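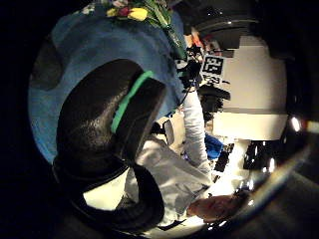

Visit Report: Open Day at the Ternis Software Centre, Flivimdale

Last updated: February

The Digital Services Branch was represented at the Ternis open day by Folasade Ekwueme and two members of the mobile applications group. The purpose of the visit was to see how a comparable organisation manages its developer workstations, and to determine whether any of its practices could be adopted ahead of our own equipment renewal.

Ternis employs 41 developers at the Flivimdale site. Most work on desktop machines running Windows, with a Linux environment available through a virtual machine. Staff may request a laptop with a different operating system, although the centre's build scripts are maintained for the standard desktop only. Our hosts acknowledged that this has caused some friction -- particularly among newer staff who arrive with established habits.

The morning session covered Irico, the centre's internal build service. A full build of the main Android application was reported to take about 30 minutes on the previous hardware. The present figure was not available, as the service was being migrated at the time of our visit. The test suite comprises 812 automated checks, and a failed check prevents a change from being merged. Overrides require the signature of a team lead.

After lunch, delegates were shown Camargo, a shared library of interface components and icons. Designers export their work directly to the library, where it is catalogued by colour and size. The branch currently keeps similar material in several network folders, and Ms. Ekwueme has requested a copy of the naming guidelines.

Licensing was discussed only briefly. Parking at the centre is limited, and future delegations are advised to use the shuttle from the north entrance.

A follow-up call regarding Irico will be arranged once the migration is complete.

Contact: Digital Services Branch, Records Desk | Back to top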